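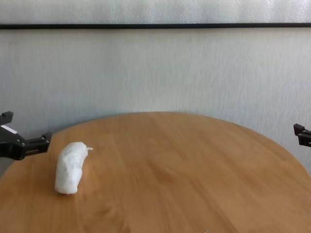

그림 1. 밝은 벽 앞의 원형 목재 탁자와 상판 위에 놓인 구겨진 흰색 물체

3.2 벽면 인접형 원형 탁자와 임시 거치 행위

앞 절에서는 현관과 주방 사이에서 물건이 이동하는 경로를 다루었다. 본 절에서는 그 경로의 중간에 위치하는 소형 탁자의 사용 양상을 검토한다. 선행 연구는 탁자를 식사나 작업을 위한 가구로 분류해 왔으며, 포장을 풀기 전의 물건이나 용도가 정해지지 않은 꾸러미가 머무는 장소로서의 기능은 부차적인 것으로 취급하였다. 그러나 Citilance 주거지구 조사에서는 식사에 쓰이는 시간보다 물건이 잠시 놓여 있는 시간이 더 길게 기록된 탁자가 다수 확인되었다. 본 연구는 이러한 사용을 ‘임시 거치’로 정의하고, 물건이 다음 위치로 옮겨지거나 폐기될 때까지의 상태를 모두 이에 포함하였다.

조사는 Citilance와 Illemport의 두 지구에서 진행되었다. 설문지는 2000가구에 배포되었고, 회수된 응답 가운데 탁자를 벽에 붙여 사용한다고 답한 248가구를 분석 대상으로 하였다. 대상 가구는 12주에 걸쳐 탁자 위에 놓인 물건의 종류와 위치, 거치 시간을 기록지에 작성하였다. 기록 시각은 오전 8시와 오후 8시로 통일하였다. 상판의 지름이 1000mm를 넘는 탁자는 식탁으로 간주하여 별도로 분류하였으며, 그 결과는 4장에서 다룬다. 기록지의 양식은 예비 조사에서 사용한 것을 보완한 것으로, 물건의 명칭을 알 수 없는 경우 색과 형태만을 적도록 하였다.

원형 상판은 모서리가 없다는 점에서 사각 상판과 구별된다. 사각 탁자를 사용하는 가구에서는 물건이 모서리나 벽 쪽 변을 따라 정렬되는 경향이 나타났다. 원형 탁자에서는 기준이 될 직선이 없어 물건의 위치가 일정하지 않았다. 그림 1에서도 흰색 물체는 상판 중앙이 아닌 왼쪽에 치우쳐 있으며, 벽 쪽 가장자리와 앞쪽 가장자리의 중간 지점에 놓여 있다. 기록지에 나타난 위치 분포 역시 좌우 어느 한쪽으로 치우친 경우가 많았고, 정중앙에 놓인 사례는 화병이나 조명과 같이 장기간 고정된 물건에 집중되었다. 벽과 상판이 가장 가까워지는 지점의 양옆에는 쐐기형의 틈이 생기는데, 응답자들은 이 부분을 청소하기 어려운 곳으로 지목하였다.

거치되는 물건의 성격도 분석의 대상이 되었다. 가장 판별이 어려웠던 항목은 구겨진 흰색 덩어리 형태의 물건이었다. 이러한 물건은 비닐이나 종이로 싼 내용물일 수도 있고, 내용물 없이 뭉쳐진 포장재일 수도 있다. 그림 1의 물체 또한 표면에 주름과 접힌 자국이 있고 한쪽 끝에 반투명한 꼬인 부분이 돌출되어 있으나, 외형만으로 그 내용을 확정하기는 어렵다. 본 연구에서는 이와 같은 물건을 ‘미확인 포장물’로 부호화하고, 기록자가 내용물을 별도로 적은 경우에 한하여 식품, 생활용품, 폐기물로 재분류하였다. 재분류가 불가능한 항목은 원래의 부호를 유지하였다.

미확인 포장물은 다른 범주에 비하여 거치 시간의 편차가 컸다. 식품으로 재분류된 항목은 대체로 다음 기록 시각 이전에 이동하였다. 반면 내용물이 적히지 않은 항목은 여러 차례의 기록에 걸쳐 같은 위치에 남아 있는 경우가 있었다. 가구 구성원 사이에 처리 책임이 분명하지 않을 때 이러한 지연이 두드러졌으며, 한 구성원은 버릴 것으로, 다른 구성원은 보관할 것으로 기록한 사례도 있었다. 불투명한 포장은 정리 행위의 첫 단계인 판단을 늦추는 요인으로 해석된다.

상판의 색과 재질에 관한 응답도 함께 수집하였다. 꿀색에 가까운 따뜻한 색조의 목재 상판에서는 흰색 물건이 뚜렷하게 구분된다. 밝은 회백색의 벽을 배경으로 할 경우에도 상판과 벽의 색조 차이가 탁자의 윤곽을 드러낸다. 응답자 다수는 목재 상판 위의 흰색 포장물을 ‘눈에 띄는 것’으로 평가하였으나, 눈에 띈다는 평가가 곧 신속한 정리로 이어지지는 않았다. 흰색 상판을 사용하는 가구와의 거치 시간 차이는 뚜렷하지 않았으며, 이 점에서 시각적 대비의 효과는 제한적인 것으로 판단된다.

탁자를 벽에서 떼어 놓도록 권고하는 방안도 검토되었다. Panyasiri 수납 지침은 통로 폭이 확보되는 경우 탁자의 전면을 개방할 것을 제안하고 있다. 그러나 대상 가구의 상당수는 거실과 통로가 분리되지 않은 평면에 거주하고 있어 해당 지침을 그대로 적용하기 어려웠다. 원형 상판의 먼 쪽 가장자리가 벽에 거의 닿는 배치에서는 물건에 손이 닿는 방향이 앞쪽과 양옆으로 한정된다. 본 연구진은 이 배치에서 물건을 집어 옮기는 동작이 주로 측면에서 이루어질 것으로 보고, 접근 방향을 기록 항목에 추가하였다. 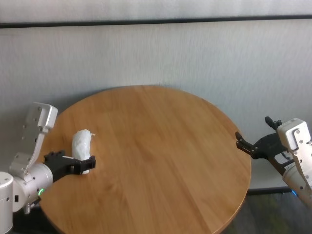 Sullance 측은 본 절의 초고에 대한 검토 의견에서, 접근 방향보다 탁자와 폐기물 용기 사이의 거리가 거치 시간을 더 잘 설명할 수 있다고 지적하였다. 아울러 포장물의 내용을 알 수 없다는 사실과 그것을 아무도 치우지 않는다는 사실은 서로 다른 문제이므로, 두 변수를 하나의 부호로 묶어서는 안 된다는 의견을 제시하였다.

이러한 지적을 반영하여 미확인 포장물의 부호를 ‘내용 불명’과 ‘처리 미정’의 두 항목으로 나누어 재분석하였다. 두 항목은 상당 부분 중복되었으나 일치하지는 않았다. 내용이 적혀 있으면서도 처리가 미정인 항목은 주로 반품 예정인 물건이었고, 내용 불명이면서 처리 방침이 정해진 항목은 대부분 폐기 대상이었다. 폐기물 용기까지의 거리는 Illemport 지구의 기록지에만 포함되어 있어 두 지구를 비교하는 데에는 사용하지 못하였다. 해당 지구의 자료에 한정한 분석 결과는 부록에 수록하였으며, 접근 방향에 관한 세부 결과는 다음 절에서 기술한다.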